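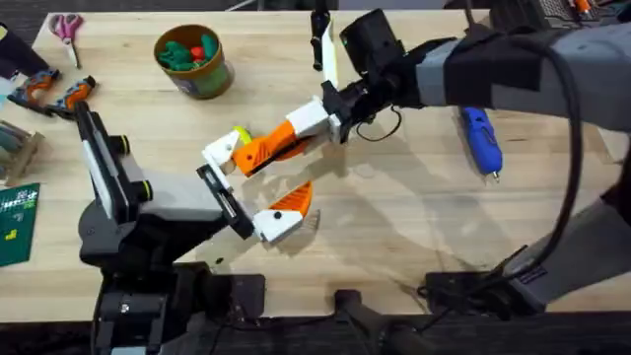 6. Care and Adjustment of the Grippers

6.1 Scope

This section covers the routine care of the two arms of the Flarnarel bench cell, with particular attention to the printed gripper fingers. It is intended for operators who have completed the introductory session. Work on the motors, the power supply or the inside of the base assemblies is reserved for Jeltel service staff and is not covered.

Each gripper has one white finger and one orange finger. The orange finger wears first and is treated as a spare part. The white finger is normally kept for the life of the gripper unless it is cracked.

6.2 Before starting

1. Send both arms to the rest position from the control panel and wait until all movement has ended.

2. Switch off the cell at the main switch and remove the key. The person carrying out the work keeps the key until the work is complete.

3. Support each forearm by hand as the power is removed. The joints have no brakes and the arm will sink under its own weight.

4. Clear the area between the two bases. Hand tools may remain on the table provided that they are outside the reach of both arms.

CAUTION: A hot glue gun must be unplugged and left to cool before work begins. Heat will soften the printed fingers and can damage the covering of the arm cables.

6.3 Inspecting the fingers

1. Open the gripper fully by hand, using light and even pressure. Do not force it past the stop.

2. Brush dust and glue threads out of the inner edge of the orange finger with a dry, soft brush. Solvents must not be used.

3. Examine the inner edge under a good light. Replace the finger if any part of the gripping edge is missing or has worn smooth.

4. Check the white finger for cracks, especially near the screw.

5. Repeat for the second gripper and enter the results in the cell log.

Note: Inspection is required after every 2,000 grip cycles, or at once if the arms have touched one another during a run. The cycle count is shown on the status page.

6.4 Replacing an orange finger

1. Remove the fixing screws and place them in a lidded container.

2. Lift the old finger away without twisting the wrist.

3. Fit the new finger with its gripping edge facing the white finger. Start all screws by hand before tightening any of them.

4. Tighten the screws in turn until the finger no longer moves. Overtightening will split the printed part.

5. Close the gripper by hand. The tips should meet evenly along their width.

Replacement fingers are supplied by Stosico in packs of 4. Fingers printed on site may be used only where the print file has been approved by Yufang Qin, Technical Services.

6.5 Cables and straps

1. Follow each cable from the wrist to the base and look for cuts, flattening or sharp bends.

2. Confirm that the forearm strap is firm but does not pinch the cable.

3. Leave enough slack for the arm to reach across the centre of the table. A loop that hangs beside the arm is acceptable if it cannot catch on the table edge or on tools.

6.6 Return to service

1. Remove all loose parts from the working area and restore power.

2. Run the homing routine, one arm at a time.

3. Select Handover Test from the maintenance menu. The arms will bring their grippers together over the table and pass a small, light object from one to the other. Use a soft object for this test.

4. Stand clear and keep one hand near the stop button throughout. If the grippers touch, stop the cell and repeat the alignment in Section 5.

5. The cell may be released after 11 handovers in succession without a drop.

Note: Where the test fails twice, leave the cell switched off and inform Lovely Dela Peña at the Estrella service desk. A reply will be given within 24 hours. Please have the cell log and the current cycle count to hand.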